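# Mowat teardown kit, anyone else running one?

**solderfox88** · 2024-09-18

Picked up the Mowat PC teardown kit from Grorkadell in March and I've been meaning to write it up. It's the two-finger gripper, the wrist camera, the bracket set and a year of their software, and I paid $918 before shipping (ouch, but I've spent more on dumber stuff). You bring your own arm.

I've had it on old desktops, mainly going after memory and cards. The wrist cam is the best part by a mile! You can line up on a memory slot from straight overhead without sticking your own head in the case.

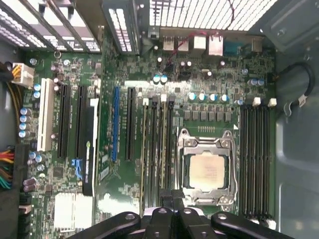 **Stikis_refugee:** Nice camera, sure, but $918 for two fingers and a software license that runs out? I had the Stikis kit before this and the fingers were slimmer. Mowat's are chunky between tall parts, and I gave up on getting at latches with them.

**solderfox88:** Fair on the chunkiness. I pop the latches by hand and let the gripper do the pulling, so it never bugged me much. The Stikis software drove me up the wall though. It forgot my calibration every time I restarted.

**benchgremlin:** Mine only forgot after the update, if that helps. I still think Stikis is the better buy if all you want is memory. For expansion cards I'd go Mowat, the grip is stronger and it doesn't sag.

**solderfox88:** Yeah, cards are where I came around on it too. I lay the tower flat with the side panel off and bring the arm in from above. Setup took me 2 evenings, and most of that was the mounting bracket (the manual is 8 pages and 4 of them are warranty).

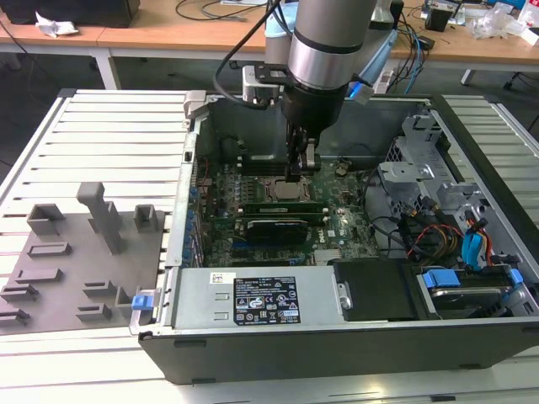

**tinwhistle:** Does the software keep working after the year is up?

**solderfox88:** Grorkadell told me it keeps running on whatever version you have, you just stop getting updates.

**Stikis_refugee:** Get that in writing. Kistatis told me the same thing about their feeder and then it locked me out.

**solderfox88:** Ugh, ok, emailing them tonight.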